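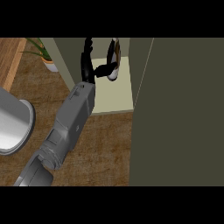
1/ Open day at Zevitz, the simulation floor

Spent Thursday afternoon watching a gray arm hold a sneaker over a rendered wood floor, toe down, in front of a closet. I stayed for 16 sneakers. I have no excuse.

2/ The job is called Bokeo. Shoe goes in closet. My kids have been working on the same problem since January, with a smaller budget.

3/ A guy in a Zevitz polo told us they'd run 394 tries before lunch. Someone asked how many shoes landed in the closet. He said "300." Someone asked about the others. He said there was coffee.

4/ I liked that they put a potted plant in the simulated house. It's doing better than any plant in mine.

5/ The Ekmont folks had the next booth and a brochure that used "seamless" on the cover and again on the back. Their demo was rebooting. I went by three times and it was still rebooting, very seamlessly.

6/ Best question of the day came from a kid near the front: "Does it do the other shoe?" Long pause. Other shoe is on the roadmap.

7/ Parking was in the Janssen lot, almost a mile off. Wear sneakers. Bring both.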